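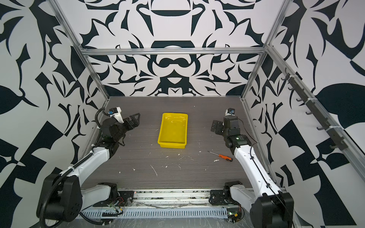 # Gripper Trial Operators Wanted (part-time, paid, no robotics background needed)

We're looking for 11 people to come and spend part of this spring driving robot arms with us at our Grovbridge workshop. If you're patient with small objects, if you've ever repaired a pair of glasses at the kitchen table or untangled somebody else's necklace, please keep reading, even if you've never been near a robot in your life. Several of the best people we've worked with came to us from sewing, from dental offices and from the deli counter, and we'd love to meet more like them!

## What the work is

Skala is a small group that tests grippers. Companies and labs send us their fingers, wrists and wrist cameras, and we bolt them on to the same kind of two-armed station and put them through the same set of ordinary tasks, so that the people who make them (and the people who are thinking of buying them) can see how one compares with another. The spring round is called Brastholm, after the street where the first workshop was, and it compares two kinds of gripper fingers. One kind is slim and angular with holes through it, and the other is flat and more like a plate. They each have their fans in the building and the lunch table can get quite heated about it, which is one reason we want operators who haven't picked a side.

You'll control the arms by hand from a seat beside the station. You move, they move. Most newcomers are clumsy for the first hour or so and then something settles, and by the second day they're usually chatting while they work. There are 30 tasks in the Brastholm set and all of them are things you already know how to do with your own fingers: put a screwdriver in a tray, take it out again, turn it so the handle faces the other way, pass it from the left arm to the right. The hard part is doing them through a machine that can't feel what you feel, and telling us afterward where it went wrong.

That telling is a bigger share of the job than people expect. After every block of trials you fill in a short sheet, in your own words. "The tool kept rolling away when I came in from the side" is a perfectly good note. So is "I couldn't see the tip in the wrist camera and I guessed." We read all of them, and more than one finger shape has gone back to its designer on the strength of a grumpy sentence from an operator.

## A typical session

Sessions are four hours long with a proper break in the middle, and you can do mornings or afternoons. You'll check in, look over the station with a technician, run a short warm-up, and then work down the task list for the day. The order is shuffled for each operator, so please don't be alarmed if the person before you was doing something completely different.

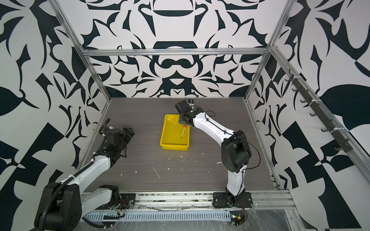 Thin tools with fat handles are among the more awkward things in the set, and we'd rather you took your time with them than rushed. Speed is recorded, of course, but a careful slow pick tells us a good deal more than a fast one that ended up on the floor. If you drop something, mark it as a drop, reset and go on. Drops are data, and you'll never be marked down for them. What we do ask is that you stick to the starting positions on the task card, even when you can think of a nicer one, and that you keep your hands out of the enclosure until the technician has stopped the arms.

Over the whole round each operator will complete 288 trials, split evenly between the two kinds of fingers. It sounds like a lot written down! Spread over the sessions it's a comfortable pace, and there's always room to repeat a block if a cable comes loose or a camera drops out.

## Who we're hoping to hear from

You should be 18 or older and able to sit at a station for an hour at a stretch, with ordinary eyesight (glasses and contacts are fine). Left-handed people are especially welcome, as our last two rounds leaned heavily to the right. You need to be comfortable writing a few plain sentences in English, and you need to be someone who'll do the fortieth trial with the same care as the fourth.

You do not need to know how to program, and you don't need a degree or any particular kind of résumé. If you've worked with robot arms before, do tell us, because we keep a few places for experienced operators and would like a mix.

If you use a wheelchair or need a different seat, a different table height or shorter sessions, just say so when you write. The controller stand adjusts, and we've arranged sessions in all sorts of ways before.

## Pay and dates

Operators receive $4,000 for the full round, paid in two parts, one at the halfway point and one at the end. Training is included and paid. If you have to stop early for any reason at all, you'll be paid for the trials you've done.

Training starts in early May and the round runs until the end of that month. Parking behind the building is free, there's a bike rack by the side door, and the bus to Stefanou Square stops across the road. Coffee and tea are on us. The snacks vary.

## How to apply

Send us a letter or an email of a page or less. Tell us a little about yourself, which half of the day suits you, which hand you write with, and one fiddly job you've done with your hands that you were pleased with. (We really do enjoy reading these, so don't be shy about the model ships.) Mark it "Brastholm operators" so it reaches the right inbox.

We'll invite people in for a paid try-out at the station, an hour long, where you can have a go with both kinds of fingers and decide whether you like it. Bring any questions you have. If you don't hear from us within two weeks of applying, please nudge us.

Skala, Grovbridge
Posted February 4, 2021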